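Speaker notes: What a simulated success rate is worth
Irnenville robotics meetup, 13 Jan 2024

Slide 1. Title
Say up front that I use simulation every working day and plan to keep using it. My complaint is with the number at the end of the paper. Don't apologize for the title, keep moving.

Slide 2. The claim
Skellby is a policy trained in Justadum, our simulator. We tested it on the Lloyd tasks, which are tabletop jobs, mostly cups and blocks. The claim people like to make with a setup like this is that if policy A beats policy B in the simulator, A will beat B on the real arm. Read that sentence out slowly. It's a claim about ranking, and it gets quoted as if it were a claim about the rate itself.

Ask the room who has checked the ranking on their own hardware. Wait for the hands.

Slide 3. What we ran
1000 simulated episodes of cup stacking, 600 on the real arm, same instruction text, 2 checkpoints of the same policy. Two checkpoints is thin. With two of anything, the order comes out right half the time by coin flip. If someone brings this up in questions, agree with them.

Slide 4. How "success" is decided
Spend time here. In the simulator a script reads the pose of the cup and says yes or no. On the real table a person looks and ticks a box. Those are different tests. The script accepts a cup that is resting crooked in the other one as long as its center is inside the tolerance. A person often won't. Loosen the tolerance and the policy gets better overnight with no training at all, and I have read papers where I couldn't find the tolerance anywhere, including the appendix.

(If short on time, skip the tolerance plot and just say it moves the result more than the checkpoint did.)

Slide 5. Contact
Cups look easy. They have thin walls, and a common grasp puts one fingertip inside the rim and the rest outside. So the whole lift depends on friction at a few small patches, and friction in Justadum is a number somebody typed. In our runs the simulated cup would hang tilted from the gripper and stay at that angle all the way across the table. The real one swings, or creeps down the finger. Then the policy lets go at the same height in both cases and we score it as if the two situations matched.

You can tune the friction until the two line up. We did. But we tuned it on the same real episodes we then compared against, and I don't think that should count as a test. We've set aside a separate batch for tuning now. I don't have results from it and won't guess.

Slide 6. Looks
Reviewers ask about this most and it worries me least. Better wood grain, softer shadows, a carpet with some speckle in it: all fine, and the policy does see pixels, so it matters some. My trouble is that a good-looking render makes people stop asking about the physics. I've done it myself in group meetings, nodding along at a nice video.

Slide 7. What I'd accept
Report the scoring rule in full. Give the raw counts next to the percentage. Use more than a couple of policies, and make some of them bad ones on purpose, because a simulator that can't spot a bad policy is no help. Say which real data was used for tuning. Show failures from both sides and let readers see if they fail the same way. That last one costs almost nothing and I rarely see it done.

Slide 8. Where that leaves us
For Skellby, the simulator told us early that a training run had gone wrong, and that saved us some arm time. I'd stand behind that much. I wouldn't stand behind the ranking yet. Leave this last slide up during questions.

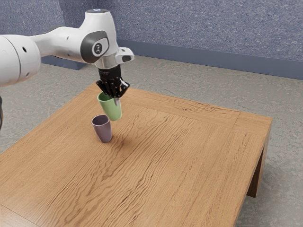
Likely question: would a better contact model fix it? Maybe for cups. Say I'd want to see the held-out batch first, then take the next hand.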